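Plavley Shared Market Hall – Questions We Often Get
Updated Jul 18, 2019

Plavley is a small shared hall for people who sell fruit, vegetables and dry goods. Here we try to answer what new sellers and visitors ask us by email and at the door.

Who can rent a place in the hall?

Any person or small business who sells food that does not need cooking. You must have a seller permit from the town, and we ask for a copy of it before the first day. If your permit is still in process you can already put your name on the waiting list, but we can not give you a key.

How much does it cost?

One place costs 40 dollars for a day. There is a deposit of 97 dollars, which you get back when you return the key and the place is clean. Electricity is included in the price. Water is also included, but please do not wash your crates in the small sink.

What size is one place?

Enough for one counter and one cabinet, plus the walking space behind. You may rent two places side by side, if they are free. The floor must stay clear in the evening, so that the cleaning can be done in one pass.
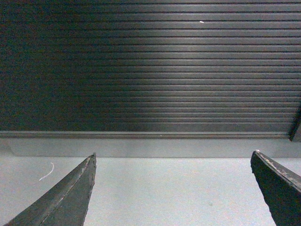 Do I need my own scale?

Yes. The hall does not lend scales to sellers. When you sell by weight, your scale must be approved for trade, and a kitchen scale from home is not accepted. The display must be turned so the customer can read it, or you need a second display on the customer side.

Check every morning that the scale is level and shows zero with nothing on it. If you use a bowl or a paper bag, press the tare button first. Many complaints we receive are only about the weight of the bag.

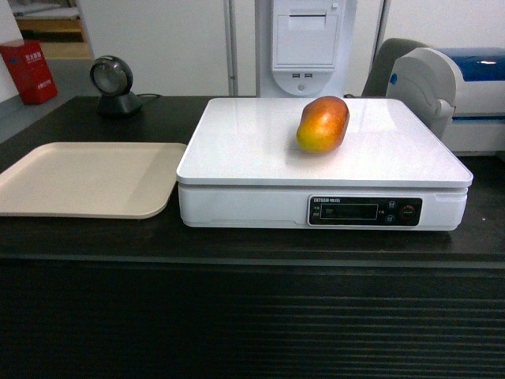 One mango on the scale.

Can I sell by piece and by weight at the same time?

You can, but one kind of fruit must have one kind of price. For example, you can sell mangoes by piece and onions by the pound. It is not permitted to have both prices for the same mangoes, we tried it last year and it gave too many discussions.

When must I close?

The selling stops at 6 in the evening, and after this you have one hour for packing. If your cabinet has a shutter, pull it down completely and lock it. Money should never stay in the hall at night – also not in a locked cabinet. Our insurance does not pay for it.
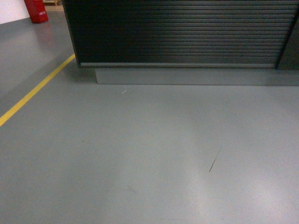
Black cabinet with roller shutter.

What can I leave in my cabinet?

Dry goods in closed boxes, paper bags, signs, your scale. Fresh fruit can not stay for more than one night. In April we had fruit flies in the whole hall from one forgotten box, and it took three weeks before they were gone.

How do I keep mangoes and other soft fruit?

Hard mangoes should stay at room temperature until they give a little when you press near the stem. Put them in one layer and not on top of each other. A ripe one can go in the refrigerator for a few days, but a hard one should not, as the cold stops the ripening and the taste stays flat.

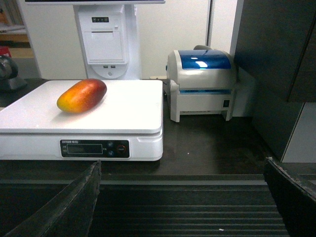

The color of the skin does not say much, because it is different for every variety. Smell and touch are better. Please let the customers smell the fruit, but you can ask them kindly not to press it.

Is there parking?

For unloading only, at the Tremblay side, maximum 30 minutes. Visitors can use the parking at Peltgate and walk from there.

3 comments

mapleandrye
Is the refrigerator in the back for everybody or only for the ones who rent two places?

Plavley Hall
For everybody. Please write your place number on the box.

greencrate
Thank you for the part about the paper bags, I had exactly this discussion with a customer. Could you also write something about price signs?

Shared 40 times

Related
How to Read Your Seller Permit
Bus Lines from Grasunent to the Hall
Price Signs: What Must Be on Them
Waiting List and Free Places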